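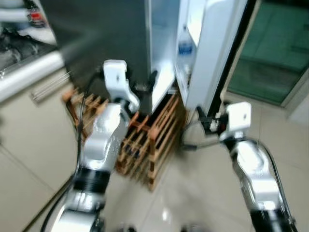
3.2 What people keep in the door

We turn now to the refrigerator door, a part of the kitchen that our participants in Cumness talked about with more affection than we had expected when Marianna Sadowski and Mesfin Adugna began the interviews in June. Of the 126 households that let us into their kitchens, 49 told us that the door was the first place they looked on coming home, and many went on (often at cheerful length, and often with the door standing open) to say who in the family was allowed which shelf.

Drinking water came up again and again. Figure 2 shows a bottle of water with a blue label standing on a door shelf, and a good many of our talkers described much the same arrangement - a bottle within easy reach, where a child or a tired parent could take it and close up again. The floor in front matters too. A slatted wooden crate, like the one in the same figure, was mentioned to us as a home for potatoes, for empties, and in one case for a very old cat.

Figure 2. An open refrigerator, with a bottle on the door shelf and a slatted wooden crate below and in front.

Annick Doucette has suggested that we treat door and floor as one storage place, and we follow her in the next section.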